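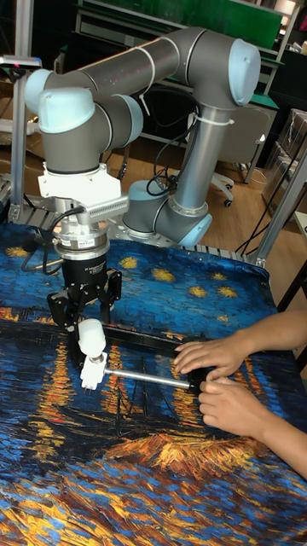
Rod in the black frame, white part at the left end, right end held by hand.

Stuvita-fit list, Friday, December 7, 2018
Re: rod seating in open frames

> On the Adbridge frames my rod binds when I add the white
> part. Do you hold the frame or the rod?

Both. One hand on the top edge of the frame, the other under the right end, taking rod and frame together. Keep the rod level – a slight tilt is enough to bind it. I did 57 at Mundville in April and rejected 3, all with burrs at the rod end. Deburr first, then fit the white part. The cloth underneath stays on; bare tabletop marks the frames.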